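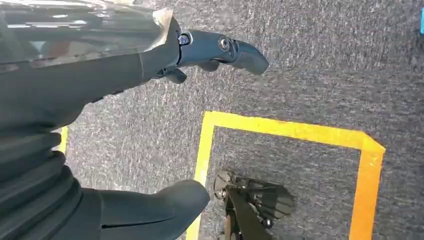
Print this page | E-mail this page

Home Sites Equipment Inspections Incidents Contacts

Inspection checklist after fault, picking robot, Cledholm site

Report 3951
Area: carpeted training floor, blue shelving
Inspected by: Efthymia Pappas
Present: Hyun-seo Yoo (operator), Laurențiu Sandu (maintenance)
Month: March
Status: robot may move at reduced speed only, see the last part

1. What went wrong

The robot was taking a black strap from a bin on the shelf. The hand closed on the strap and the arm began to pull back. The strap was caught on something inside the bin, and the arm continued to pull. The program should stop the arm when the load on the wrist stays over the limit. It did not stop. The shelving unit was drawn forward on its castors until Hyun-seo pressed the stop button at 10:40.

After the stop the arm sank by itself a distance of 200 mm before the brake held it. Nobody was touched and no bin fell. I still treat it as a serious fault, for the arm did two wrong things one after another, and the second one came after the button was pressed.

The log shows code 512, which the Plitberg manual gives as "load signal late". Laurențiu compared the times and found that the load signal reached the controller 2000 ms after the pull began.

2. Stop and power

2.1 Stop button can be reached by the operator without crossing the tape: YES
2.2 Stop button removes drive power from both arms: YES
Comment: tested three times with the arms low and nothing in the hands.
2.3 Arm stays in position after stop: NO
Comment: the left arm holds. The right arm sinks a little each time, and more when it is stretched out far. Laurențiu believes the shoulder brake is worn. New brake is ordered from Plitberg. Until it is fitted, no person puts hands or feet under the right arm, also when the power is off.
2.4 Restart needs a separate action after the button is released: YES
2.5 Second button for the person who assists: NO
Comment: I asked for this already in the previous inspection. Please do not close this point again without a button.

3. Floor and shelving

3.1 Yellow tape is complete and well fixed to the carpet: YES, with remark
Comment: I walked along all the tape and pressed the corners down by hand. One corner had lifted and was replaced by Hyun-seo while I was there. The tape shows where things are to be placed. It is not a safety border, and two of the new colleagues had understood it as one. The rule must be written on the wall sheet in simple words.
3.2 Shelving cannot roll when pulled: NO
Comment: all units in the area are on castors. I could move the centre unit with one hand. Wedges are to be put at the front castors before each session, and the operator pulls once at the post to try it.
3.3 Floor free of loose material: NO
Comment: clear plastic wrapping was lying on the carpet. It is slippery under a shoe and it can be taken up by a castor. Removed after the inspection.
3.4 People stand outside the reach of the arms during movement: PARTLY
Comment: the operator does. The assistant often comes near to see better what the hand is doing. I understand this, the work is fine and the fingers hide much of it. But with the present brake it cannot be allowed. 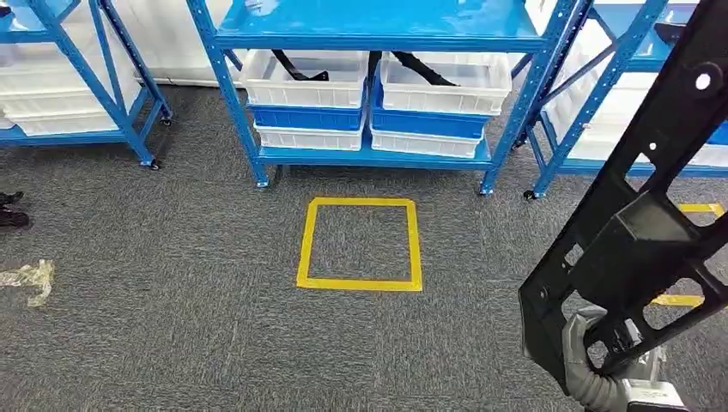

3.5 Bins are stacked straight and pushed back on the shelf: YES
Comment: Eun-seong Chae asked if the blue bins may go on top of the white ones. For safety it makes no difference, as long as the stack is stable. For the program it does, so please ask her before changing the order.
3.6 Straps lie free in the bins: NO
Comment: some straps hang over the rim or down between the stacks. A strap that hangs between two stacks can pull both when the robot takes it. Put all ends inside the bin before start. This takes one minute and I think it would have prevented the pull, though of course not the late signal.

4. Arm and cables

4.1 Frame of the arm without cracks or bent parts: YES
Comment: looked at with a torch, also through the openings.
4.2 Screws tight and marked: YES, with remark
Comment: one screw at the right elbow had lost its paint mark. It was tight. New mark made.
4.3 Cable sleeve free to bend, not pinched: YES
4.4 Load cable to the wrist: NO
Comment: this is the probable cause of code 512. When the arm is stretched out and turned inwards, the plug sits under tension and the signal comes and goes. Laurențiu could repeat the fault by pressing lightly at the plug with a finger — arm switched to service mode, nothing in the hand. A longer cable from Sung was fitted the same afternoon. The signal is now steady, but I want to see it over a full week of work.

5. Hands

5.1 Fingers open and close without sticking: YES
5.2 Fingertips whole, no cuts in the covers: YES
Comment: covers cleaned with a damp cloth. Do not use solvent, it makes the surface hard.
5.3 Joint screws seated: YES
5.4 No loose material on the hand or the wrist: NO
Comment: clear film is used at the wrist as a dust cover. It is crinkled and its edge stands up. If it comes loose it can go into the finger joints. Ishbel Lamont suggests a fitted sleeve of Flamudeck cloth, and I agree with her. Until it arrives, look at the film before each session and change it when the edge is open.
5.5 Grip force limit set as in the manual: YES
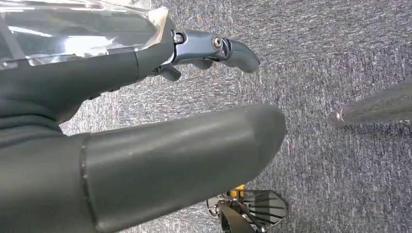
5.6 Hand opens when the operator gives the release command: YES
Comment: tested with a strap and with an empty bin. The thumb opens a little after the fingers. Laurențiu says it was always so, and the manual permits it.
5.7 Hand opens after the stop button: NO, by design
Comment: the hand keeps its grip when drive power is off. In this case the strap remained held and the shelving unit stayed under tension. Operators must know how to free the hand with the service lever. Hyun-seo knew it, the others did not. Short training to be given by him.

6. Actions

Fit new shoulder brake, right arm — Laurențiu Sandu — open
Replace load cable — Laurențiu Sandu — done, under observation
Second stop button — Ishbel Lamont — open
Wedges for castors — Hyun-seo Yoo — done
Service lever training — Hyun-seo Yoo — open
Program to stop the arm if the load signal is missing or late — Eun-seong Chae — in test
New text for the wall sheet — Efthymia Pappas — open

7. Permission to work

Reduced speed only. Right arm not to be stretched out over the shelf. Two persons present, one of them with a hand at the stop button. Normal speed will be allowed after I have checked the new brake and seen the log of one week without code 512. If the code appears again, press stop, leave the arm as it is and call Laurențiu before anything is moved.

Questions about this report: Efthymia Pappas, Cledholm site office | Copyright Cledholm | Back to top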